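Petit rituel du soir : la marche sans téléphone

Ça fait tout un mois de juin que je sors marcher après le repas, sans musique, sans podcast, et je suis conquise ! L'idée me vient d'un atelier de Steinar Bjarnason à Adirville. Il propose de commencer par 8 minutes, montre en main, et de rentrer même si on a envie de continuer. J'ai triché dès le deuxième soir -- il faisait trop bon le long du canal.

Au retour, je m'assieds à table avec une tisane et je note une seule chose entendue en chemin. Un merle, un vélo qui grince, la voisine qui chante (faux, mais avec quel cœur !).

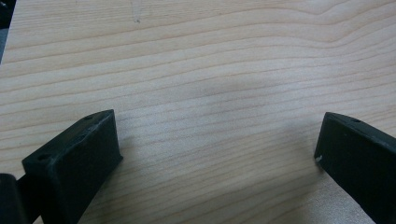

Les veines du bois, claires et ondulées.

Je dors mieux, je crois, et je râle moins le matin. Hier j'ai poussé jusqu'au parc de Clusberg, environ 300 marches en comptant le grand escalier, et j'en suis revenue avec les joues rouges et trois lignes dans mon carnet. Et vous, vous marchez le soir ? Racontez-moi vos parcours en commentaire !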